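Print this page | E-mail this page

PRESS RELEASE

Pendisero opens recipe archive of Grestudholm households to all readers

Grestudholm, Fri 23 October

The cooking society Pendisero opens today its archive of home recipes from the town of Grestudholm and the villages near to it. The archive holds 2609 recipes, written down by families between the time of the old harbour and the present day. Until now it was possible to read them only at the society's office in Tovo Street, on two afternoons in the week. From today they can be read without payment on the society's website, and in paper form at the town library.

The work on the archive started five years ago, when the family Rivadeneira gave to the society a box with the notebooks of their grandmother. She had cooked for the workers at the rope factory and wrote all her recipes by hand, many of them in two languages on the same page. After a short notice in the local newspaper other families came with their own books, loose papers and letters. In total some 200 households have given material.

"We did not expect so much soup," said Hipólito Durán, who leads the archive. "Every street has its own fish soup and every street is certain that the others make it wrong. We have put them all in, with the name of the street, and we do not choose between them."

The recipes are kept in the words of the people who wrote them. Where a quantity is missing, the archive leaves it missing. Where a word is no longer in use, a small note explains it. Old measures, such as the "harbour cup", are given also in grams and millilitres. The society has cooked a part of the recipes again in order to check these conversions, and the results are written under each recipe, also when they were not good. The rye pudding from the north side of the river had to be cooked four times before the measure of the milk was understood.

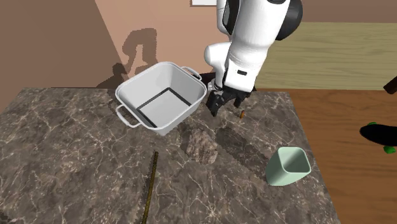
White pot on a marble countertop (computer-rendered picture).

The archive is divided into 13 chapters, which follow the year of the household and not the order of a meal. The chapter for July is the largest. It was the month for preserving berries, for salting fish and for the long table at the end of the hay work, when neighbours ate together outside. The winter chapters are shorter, but they contain the most letters. Many of these were sent by daughters who had moved away and who asked how to make a dish from home.

Readers can search by the main ingredient, by the street or village, and by the kind of cooking, for example in the oven, in a pot or over open fire. It is also possible to search for dishes which need no oven at all. This was a wish of several students who live in rented rooms and who read the first version during the summer.

A printed selection with the title "From Our Streets" will be sold at the library and in the bookshop beside the ferry station. The income goes to the repair of the oldest notebooks, of which several have damage from water and cooking fat.

Families who have recipes at home are still welcome to bring them. The papers are copied while the owner waits and are given back on the same day. Recipes can be in any language. The society asks only that the name of the writer is given, if it is known.

On the opening evening there will be a tasting in the hall of the library. Three of the fish soups will be served, together with flat bread and the rye pudding. Entrance is free, but visitors are asked to bring their own spoon and bowl.

Contact for the press: Hipólito Durán, Pendisero, Tovo Street, Grestudholm

Print this page | E-mail this page

Reader comments

Marit: My aunt's plum dumplings are in there, with her spelling mistakes and everything. Thank you for not correcting them.

oldferry: Which three soups? If the one from Chapel Street is not served I stay at home.

K. B.: Is the library hall open for wheelchairs from the side door? Last time it was locked.

Pendisero: To K. B.: yes, the side door will be open from the beginning of the evening.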